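Before you bring the Prova home display out of its box, give yourself an unhurried half hour and clear a surface you won't need for dinner. We've had plenty of kind letters from owners who set theirs up on the bed and then spent the evening hunting for screws in the quilt!

## 3. Choosing a table for your Prova

1. Pick a table that stands level and doesn't rock when you lean on it. The Prova weighs 17 pounds with the stand attached, so a folding card table really isn't up to the job.
2. Leave 23 inches between the back of the table and the wall. It sounds generous, I know, but you'll be glad of it when you reach around to the sockets.
3. Look at the tabletop at the time of day you'll use the display most. Strong light and shadow on a pale surface can be tiring on the eyes after an hour or two.

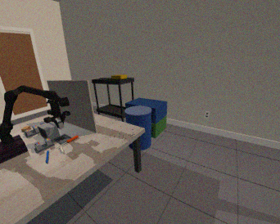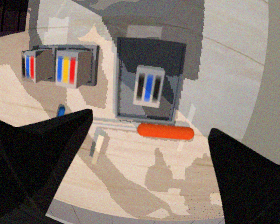 *Pale tabletops with darker patches across them.*

4. Set the foam mat down with the ribbed side underneath, then lower the stand onto it. Two people make this much easier (and more fun).
5. Push the stand's collar down until it clicks, and give it a gentle tug to be sure.

> **Caution:** Never lift the Prova by its screen. Always hold it by the stand, with one hand under the base.

**Note:** If your stand came from the older Urnden kit, the collar turns to the left instead of clicking. Turn it until the two arrows meet, and please don't force it.

## 4. Plugging in

1. Run the power cord through the clip before you plug it in at the wall.
2. Press and hold the side button until the light turns green. When the screen asks for a setup code, type 2488 and tap **Next**.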